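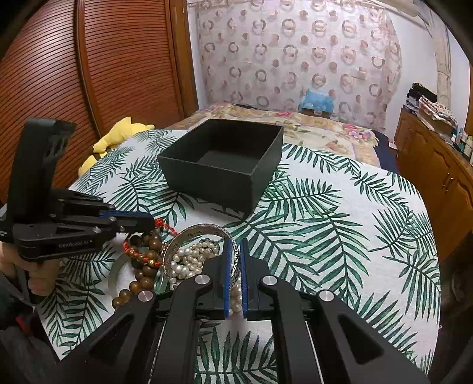

Moved out of the Trarketbridge apartment in April after nearly 62 months. Posting what I learned about getting a deposit back, in case someone else is dealing with the same landlord.

The deposit was $2000. The first letter from Demirtaş, the management company, said they were keeping $355 of it for "general cleaning and wall repair." No receipts attached.

I wrote back the same evening and asked for an itemized list. Tatiana Vondráček at the tenants' office told me to send it by certified mail and keep the slip. Email alone can be ignored — theirs was.

The list came two weeks later. Carpet cleaning was on it. The apartment has no carpet.

Things I was glad to have: the move-in checklist with both signatures, and the repair requests I'd sent about the bathroom fan. Things I wish I had: a copy of the lease addendum. Bořivoj downstairs had the same one and let me scan his.

Second letter went out with the checklist copied and the carpet line circled. I gave them a deadline and said small claims was next. Kept it to one page.

They sent a check for $351. The other four dollars is a replacement key, and I did lose that key.

If you're moving soon, read the part of your lease about notice first. Mine wanted it in writing, on paper, to the office and not the super. Oľga in my old building missed that and paid an extra month.

Will post the wording of both letters tomorrow once I take the addresses out.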